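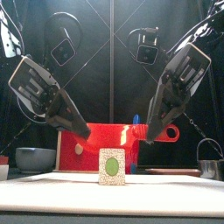 Um dia de portas abertas em Trirnham, ou como aprendi a respeitar o cartão canelado

Por Anjani Wattimena, dezembro

Há pessoas que em dezembro vão ver as luzes. Eu fui ver uma fábrica de caixas. A Cargate abre as portas uma vez por ano em Trirnham, e a Lụa Lục, que escreve comigo nesta página e tem o defeito de se inscrever em tudo o que seja gratuito, inscreveu-nos às duas sem perguntar.

O comboio chega a uma estação onde o café fecha quando o comboio chega. Daí são 15 minutos a pé por uma estrada sem passeio, com o vento do rio a fazer o seu trabalho. À porta deram-nos um colete, uma touca e um autocolante com o nome. O meu dizia "Anjali". Fui Anjali até às quatro da tarde e respondi sempre.

A chegada do papel

A visita começa pelo armazém das bobinas, e ainda bem, pois é a única parte que impressiona logo à primeira. São cilindros de papel mais altos do que eu, empilhados com uma confiança que não partilho. O nosso guia, Định Dương, trabalha com papel há tempo suficiente para o cheirar antes de o assinar. Cheira mesmo. O papel reciclado tem um fundo a cave, o virgem lembra lápis acabado de afiar, e o grupo inteiro pôs-se a farejar um canto de bobina com ar de prova de vinhos.

A humidade é o grande inimigo da casa. Se o papel chega demasiado seco, estala no vinco; se chega demasiado húmido, a caixa fica com aquele ar de quem dormiu mal. Định contou isto com uma mágoa que me pareceu pessoal.

A caneladora

A máquina que faz a onda do cartão ocupa o pavilhão quase todo e tem o número 1163 pintado na lateral, resto de um inventário que já ninguém segue. Entra papel liso, entra cola de amido, entra vapor, e do outro lado sai cartão canelado a uma velocidade que desaconselha piadas. O barulho também: usámos protetores e a explicação foi dada por gestos. Percebi que o amido vem do milho, ou que o Định tem uma horta.

Cá fora, já com ouvidos, ficou a matéria dada. Onda fina para a caixa bonita, onda grossa para a caixa que vai sofrer, e as duas juntas para eletrodomésticos e mudanças entre ex-casais. A Lụa tomou notas. Eu comi uma bolacha.

O vinco, esse artista

O melhor da tarde foi a bancada de Kiều Kiều, que desenha os cortantes. Um cortante é uma placa de madeira com lâminas cravadas, parente afastado do corta-bolachas, e dele depende que a caixa feche ou que a caixa fique em casa a chorar. Kiều pegou numa folha plana, fez 4 dobras e pôs-nos à frente uma caixa de sapatos sem um pingo de cola. Houve palmas. Depois deu uma folha a cada um de nós e houve silêncio.

A minha caixa ficou com um canto a mais. A de um senhor de Harnska, que passou a visita toda a explicar à mulher que aquilo era fácil, abriu-se sozinha em cima da mesa, devagar, como uma flor. Nunca gostei tanto de embalagem.

Os ensaios

No laboratório esmagam caixas. É este o trabalho, há quem estude para isso. Uma prensa desce sobre a caixa vazia e um mostrador regista o momento em que ela desiste. As duas primeiras cederam sem dignidade nenhuma, a terceira aguentou tanto que uma criança começou a torcer por ela em voz alta. Trí Quách, que dirige a sala, mostrou depois a gaveta onde guarda as caixas derrotadas, etiquetadas por cliente. A da Kashyap era a mais amolgada e tinha um "parabéns" escrito a marcador. Não consegui apurar se era ironia. 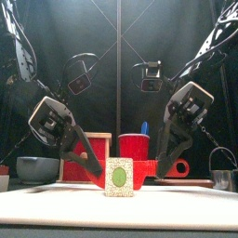 O lanche e a loja

O programa prometia "convívio com produtos regionais". Eram rissóis, mornos, em tabuleiros de cartão da casa que, há que dizê-lo, não verteram uma gota. O café vinha de uma máquina com 2 botões, um deles avariado.

A loja vende caixas. Caixas para chapéus, caixas para garrafas, uma caixa para guardar caixas. Comprei três que não me faziam falta e tive de pedir um saco.

Conselhos práticos

Levem sapatos fechados, porque quem aparece de sandálias fica a ver um vídeo na receção. A visita dura a tarde inteira e o único banco está ao pé da caneladora, onde ninguém o quer. As inscrições abrem em setembro e o comboio de regresso passa de hora a hora, exceto o das cinco, que apanhámos a correr, com touca.

Última atualização: dezembro

Artigos recentes
Harnska fora de época: três cafés e um deles aberto
O museu do sal, visto por quem não pode comer sal
Feira de alfarrabistas: regressei com a mala mais pesada
Como perder um guarda-chuva em cada cidade
Lụa Lục visita uma fábrica de botões e gosta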